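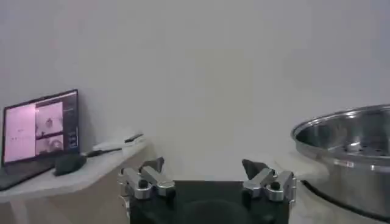

Hedoso Screening Kit — Set-up Guide
Issued by Burkevow Community Arts, 23 Feb 2024

Section 5. Preparing the Room for a Dance Film Screening

1. Place chairs in a shallow curve, leaving a clear aisle for wheelchairs and walkers.
2. Connect the player to the projector and select Amoah from the program menu.
3. Set the volume to 10. Lower it if any guest appears distressed.
4. Dim the lights halfway. Do not darken the room fully.
5. Start the film and remain near the door.

Note: Allow 15 minutes after the film for conversation or movement.

Caution: Tape down all cables before guests enter — including those behind the screen.

Return the kit to the Stiletmont office in its original case.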